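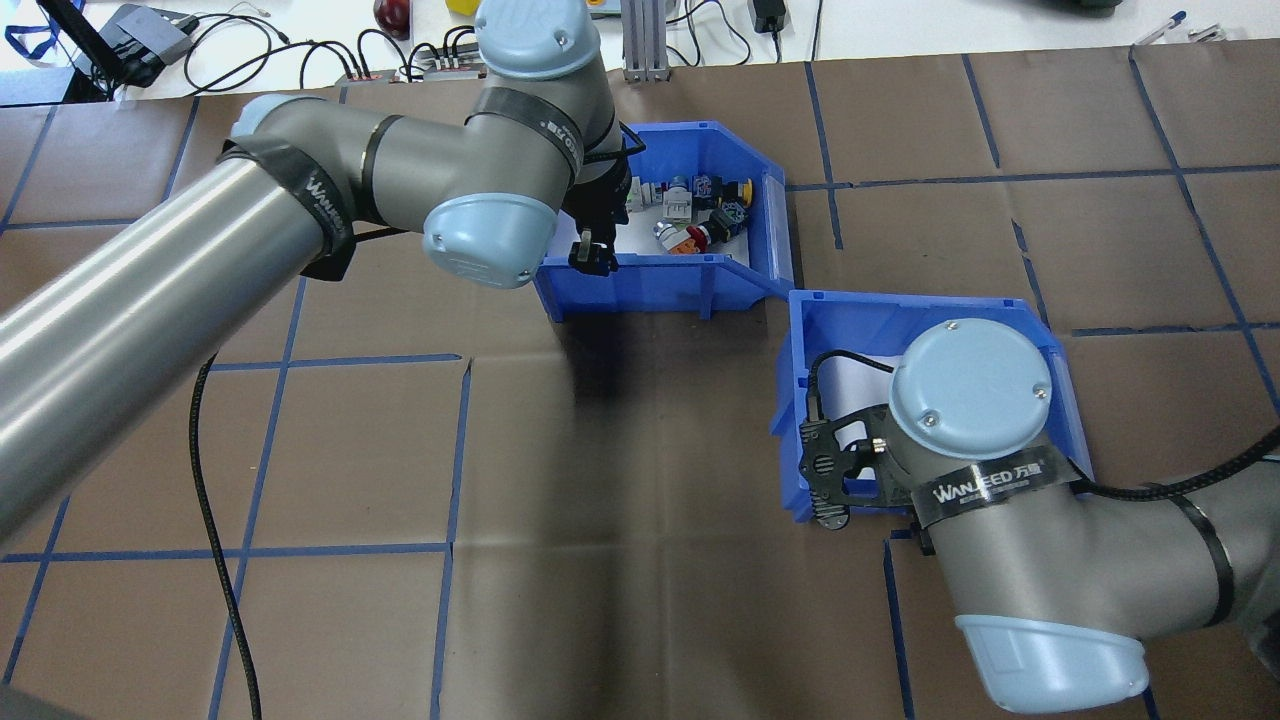 Bemano kit, two arms, bin to bin. Toy figures in the upper tray.

Saturday, July 27, 2019. Flestwood bench. Day 7 of the Bemano trial, and the quote still says 1,997 a month, support extra. Support so far: one PDF. 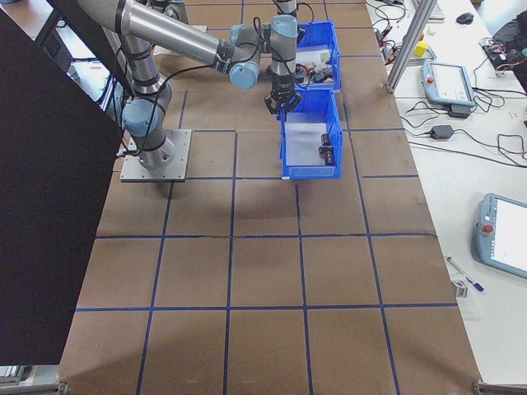 The PDF says to re-teach the pick points whenever a bin is nudged. I nudge bins by breathing.

We use cookies to improve your visit. Accept / Manage
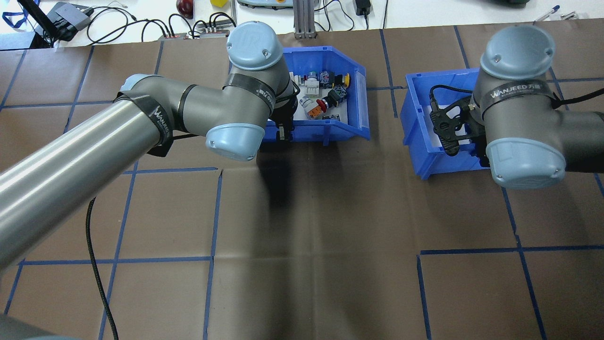
Orkeck's rival offer wants 40 up front and does toys only. Ours has to cope with mixed switchgear, so a bin with the red mushroom-head stop and the yellow-and-black button in it is a fairer test. Ask Dervishi about softer fingers.

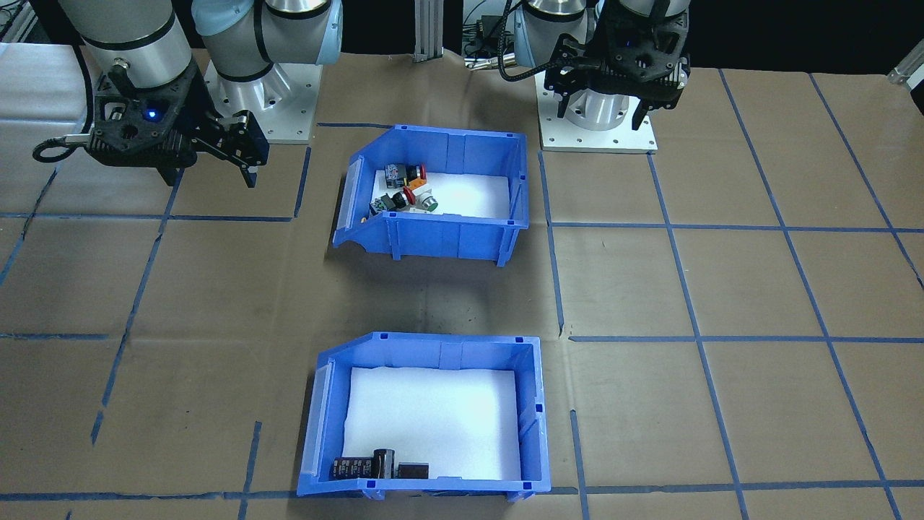

Four parts upper bin, three lower, grippers clear of both.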